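# Grullach: wrist-view examples for tidying and picking up

Hello, and thank you for taking an interest in Grullach, the set of examples we have been gathering at Torkitz to teach a two-armed robot how to lend a hand with ordinary household things. 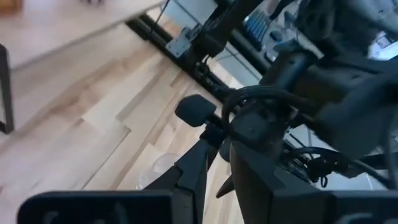

We began in August with rather grand plans and a very short list of objects, and we have ended up with modest plans and a very long list of objects, which on the whole we think is the better way round. Everything you need to start using the set should be in this file, and if it isn't, please open an issue and we'll add it (we do read them all, though sometimes a little slowly).

## What you get

- 2,170 episodes, each one a single try at a single task
- 214 different objects, listed in `objects.csv`
- 50 tasks, each with a short written instruction in plain English
- 2 wrist views per episode, left and right, with matching joint readings and finger openings

An episode begins with the arms at rest and finishes when the person guiding them presses the stop pedal. Most are short. A few are very long indeed, usually the ones with string in them, and you may want to leave those out of your first training run while you get your bearings.

## How the examples were gathered

Every episode was guided by a person using a pair of hand-held leader arms, which the robot's arms follow. The guide reads the instruction aloud, does the task at whatever pace feels natural, and marks it afterwards as `done`, `partly` or `missed`. We kept all three sorts. There was a good deal of friendly arguing over whether to throw the misses away, and we're glad we hung on to them: the Trasero training code can make use of a fumble, provided it has been told that it was one.

Tasks take place on the tabletop and on the floor. Floor pick-ups were a late addition and make up a smaller share than we'd like. Thin, see-through plastic is the hardest thing in the whole set by a fair margin, both for the guides and for every model we have tried so far, so please don't lose heart if your scores look dismal there. Ours do too!

## Folder layout

```
grullach/
 episodes/
 left_wrist/
 right_wrist/
 joints/
 objects.csv
 tasks.csv
 splits/
```

The files in `splits/` keep whole objects together, so that nothing in the test part has been handled in the training part. If you make your own split, we'd gently urge you to do the same. Our first one was done by episode and gave us some wonderfully flattering numbers, which we enjoyed for one afternoon.

## Things to know before you train

The wrist views see a lot of the robot itself. Fingers, cables and housing take up a good part of many pictures, and the nearest parts are often blurred. We thought about masking them and decided against it, as the fingers are quite useful for judging how far there is to go. There is a switch called `mask_self` in the Trasero loader if you feel differently.

Cables shift as the arms move, so their shape changes from one episode to the next. A model with too little variety to learn from may start to pay attention to them. Shuffling across sessions helps.

Light varies too. We worked mornings and evenings and didn't try to even things out.

Finger openings are stored as 0 for shut and 1 for fully open. The earliest sessions had these the other way round; they have been put right in this release, but if you have an old copy lying about, do fetch it afresh.

## What it isn't good for

Please don't use Grullach to judge whether a robot is safe near people. Nobody hands anything to anybody in these episodes, and there is no record of contact forces. It won't teach walking or driving about either, as the base stays put throughout.

## Related sets

Matlala is our older collection, tabletop only, with the same file layout. The two can be loaded side by side, although the Matlala instructions are terser and you may wish to reword them.

## Changes

**15 December 2018**: finger openings corrected, floor tasks added, spelling of "colander" made the same all the way through `objects.csv`.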